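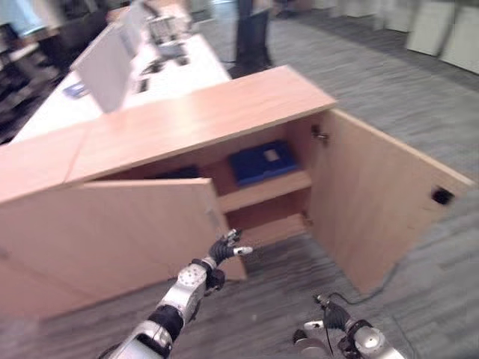

From: Thérèse Caron
To: Shelf Talk list
Subject: Re: Brunton books, where do I start?

On Saturday, Normand MacPherson wrote:

> Hi all, mostly a lurker here. My daughter left the first two Brunton
> novels at my house and I read the second one by mistake before I
> noticed the numbers on the spine. Now I'm hooked but completely
> confused. Is Stellero the same person as the old ferryman? And should
> I go back to book 1 or just keep going? I don't mind spoilers up to
> the end of 2.
>
> Also, is the audio any good? I drive a lot.
>
> Normand

Normand, welcome out of lurking! I did exactly the same thing with this series, except I started with book 3, so you're in better shape than I was. I spent half of it thinking Longo was a horse.

I'm going to answer in pieces or I'll ramble (I'll ramble anyway).

1. Go back to book 1

Yes, please do. It's only 25 chapters and they're short. The first few are slow, all that business with the salt tax and the uncle, and I know people on this list who gave up right there. Push through to the part where the pack comes down off the ridge in the snow and you'll be fine. You already know who survives, of course, but I found I liked the uncle a lot more knowing what he was going to do later.

2. Stellero and the ferryman

Since you said spoilers are OK up to the end of 2: yes, same man! The clue is the whistle. He does it on the river in book 1, and then Stellero does it outside the jail when he thinks he's alone. I missed it completely the first time and had to have it pointed out to me on this very list. What I still can't work out is whether Altero knows. She gives him such a funny look at the wedding, and then the chapter just ends. I've read that page so many times the book falls open there. 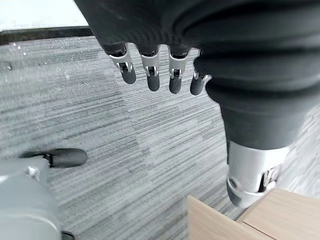
3. The audio

Mixed. The reader on the first one is wonderful, a dry sort of voice, and he does the wolves without any growling, thank goodness. Then they changed readers for the second and she pronounces Brunton differently all the way through, which made me want to pull over. By the third she's settled in and I quite enjoyed her. If you've got a long drive coming up I'd try book 1 on audio and go back to paper after that. Mine came from the library and the wait was short.

4. Reading order after that

Straight through by number, but save the novella until you've finished 3, whatever the list in the front of the paperbacks tells you. It gives away who sent the letters. I was so mad!
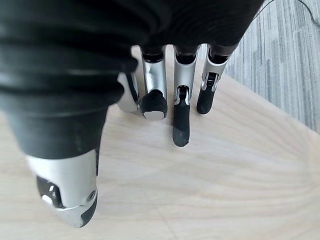 Hand over the tabletop, from above and behind

One more thing for everybody else. A few of us were talking about doing a slow reread starting in July, a chapter or two a week, with posts here whenever you feel like it. I've got 32 pages of notes from my last time through (don't laugh) and I'd love to argue with someone about the last chapter of book 2, which I think is the best thing in the series and my sister thinks is a cheat. If you're in, reply to the list and not just to me, so we can all see who's coming along.

And Normand, tell your daughter she's not getting those back for a while.

Thérèse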